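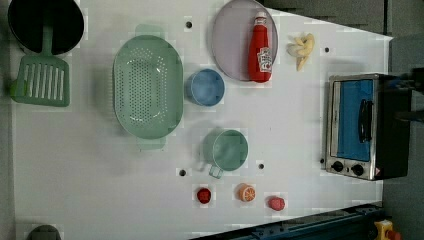
Cleaning and storing a play kitchen

Play food gets chewed, dropped, walked on and left under the couch with the crackers. Most of it is plastic and cleans up easily, but a few pieces need different handling, and a set with lots of small parts is a nuisance to put away unless there is a system. These notes cover a normal home set: pots, plates, cups, a colander, utensils, fruit and veg, a bottle or two and perhaps a small appliance.

Sorting first

Tip everything out on a table and make piles by what it is made of, leaving the matching sets for later. You want one pile for solid or open plastic (plates, cups, spatulas, colanders, measuring cups), one for hollow pieces with a seam or a hole (bananas, sausages, most fruit), one for wood, one for felt or fabric, and one for anything with a battery compartment, a light or a sound.

Check each piece as you go. Throw out anything with a crack that has a sharp edge, and anything small enough to fit in a toddler's mouth if there is a toddler in the house. Halves of cutting fruit are often the worst for this, as the hook-and-loop dots peel off and go missing. Peel off the loose ones now and bin them.

Open plastic

Fill the sink with warm water and a squirt of dish soap. Leave the pieces for 14 minutes, then go over them with a soft brush. An old toothbrush is good for the holes in a colander and the slots in a spatula, where playdough and dried yogurt collect. Work from the back of the holes so the bits push out the way they came in.

Rinse and set on a tea towel. Turn cups and pots upside down so they drain. The top rack of the dishwasher is fine for sturdy plates and cups if the packaging said so. If you no longer have the packaging, stick to the sink. Thin plates warp and won't stack afterwards.

Pale plastic picks up marker and tomato sauce. Bicarb soda mixed to a paste with a little water will shift most of it. Rub it on with a damp cloth, wait 5 minutes and rinse. Don't use a scourer, as it scratches the surface and the next stain sinks in deeper.

Hollow pieces

Don't soak these. Water gets in through the seam and stays there, and in a few weeks you have black specks inside. Wipe with a cloth wrung out in soapy water, then a second cloth with plain water, and dry straight away.

If a piece already sloshes when you shake it, squeeze out what you can and stand it hole down in a sunny spot for a couple of days. If the water comes out grey or smells, throw the piece away. There is no reliable way to clean the inside.

Bottles with paper labels go in this pile as well. Hold the label dry and wipe around it. A strip of wide clear tape over the label, put on while the bottle is new, saves a lot of bother. If the label has already started to lift, a dab of glue stick under the corner will hold it.

Wood and felt

Wipe wood with a barely damp cloth and dry it at once. Rough spots can be taken back with 400 grit paper. Use 220 first if there is a real splinter, then finish with the 400. A thin coat of food-safe mineral oil brings the colour back on unpainted pieces. Leave painted ones alone.

Felt food can be hand washed in cool water with wool wash. Press it in a towel, pull it back into shape and dry it flat. Felt glued over cardboard should only be brushed.

Toy appliances

Take the batteries out before you do anything, including in the ones that stopped working months ago. If they have leaked, put on gloves and clean the contacts with a cotton bud dipped in white vinegar, then let the compartment dry fully with the cover off.

Wipe the outside with a damp cloth. On toasters, ovens and microwaves, open the door and run a dry paintbrush along the hinge and into the corners, where crumbs build up and stop the door closing properly. Clear plastic windows scratch easily, so use a glasses cloth and no spray cleaner.

Putting it away

One big toy box doesn't work for play kitchens. The small food goes to the bottom, the pot sits on top of it, and the whole lot gets tipped out every time somebody wants the tomato. Shallow tubs are better, deep enough for one layer or two.

We use three Kasteck tubs at our place: food, dishes, and cooking things. The lids went in the recycling after the first week as the kids couldn't get them off. Pilar Figueroa, who runs the toy library I borrow from, uses a dish rack for her plates and says they come back to it more often than they ever did to a tub.

Use the large pieces to hold the small ones. Cups and measuring cups nest in a pot. A colander takes the fruit and can go straight from the shelf to the table. Utensils with a hole in the handle can hang on adhesive hooks on the side of the play kitchen, set low enough for the child to reach.

For labels, draw or cut out a picture of what goes in each tub and tape it to the front. Words can go underneath for the adults.

If the set is large, put half of it in the cupboard and swap the halves every month or so. It means less to pick up at night, and less to wash when a cold goes through the house.

How often

Wipe the pieces that go in mouths every week. Do the full sink wash once a season, or after any stomach bug. Look for water in the hollow food at the same time, and check the screws on battery covers, which work loose with play.

Spare screws for these covers are sold in mixed packets at the hardware store. Take the cover with you and match the thread there.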